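Notebook, dye and fiber bench
July 3, 2024

Continued the madder series with the Skarkov wool. The skeins were scoured on Monday and stayed in the cold mordant bath until this morning, so they had a long time with the alum. I rinsed each one only once. Divya Salian thinks one rinse is too little and that loose alum makes the color fall to the bottom of the pot as powder. I will keep one rinse for this series, so that it stays comparable with the earlier one, and change it in the next.

Root is the ground one from Drusico, new bag. It smells weaker than the old bag and the color of the powder is more brown. I soaked it overnight and raised the heat very slowly. My limit is 60 degrees, because above it the browns come out and the red gets dull. The small hotplate went over the limit for a short time while I was answering the phone. I marked pot 8 for this reason. Please do not use pot 8 for the color card.

Water: the first pots had tap water, the last ones had tap water with a little chalk. The difference is already visible in the liquid. With chalk it is more to the blue side of red, and without chalk it is orange, like brick. I expected this from the notes of Marwa Benkirane from November, but her difference was smaller. Maybe her chalk was older, or she stirred less. I must ask her.

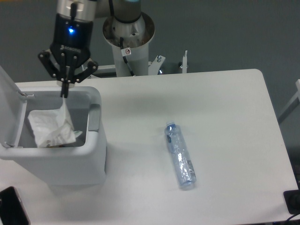
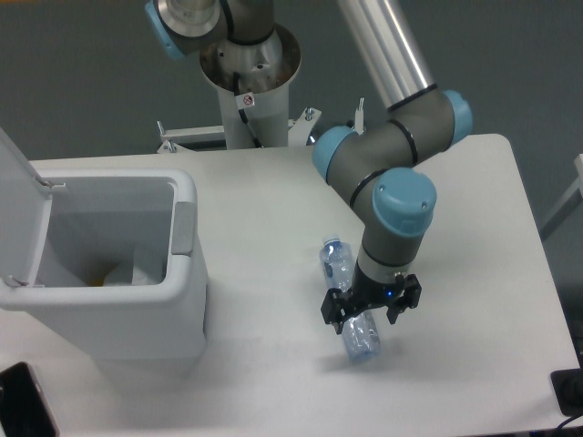 White table, three views.
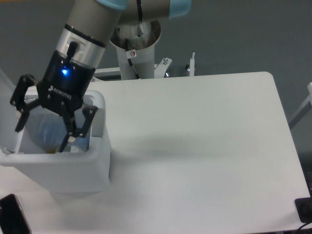

Drying and light test

Skeins 32 to 36 are hanging on the rack next to the north window. Skein 36 has no mordant and is only the control. Do not move them closer to the heater, even if they dry slowly. Labels are tied with cotton string this time. The paper ones from the last series lost their ink in the rinse and I had to guess two of them, and this is still a weak point in that series.

For the light test I cut short pieces from each skein and wound them on gray card, half covered with foil. Divya wants to stop at four weeks. I would prefer six, the madder is quite fast and after four weeks we maybe see nothing.

I also weighed the rest of the Iyengar silk. There is enough for one more small series, but not if we repeat the weld. The order for new wool is not sent yet. The Gririer price is 3,000 for the full lot, and I find it too much for yarn we have not tested. I asked them for one sample skein first and wait for the answer.

To do:
Wash the strainer properly, there is still root in the mesh.
Measure pH of the exhausted baths before they are poured out.
Second dip for the chalk pots on Friday, same bath, no new root.
Ask Marwa for the weight of chalk per liter, her page has only "one spoon".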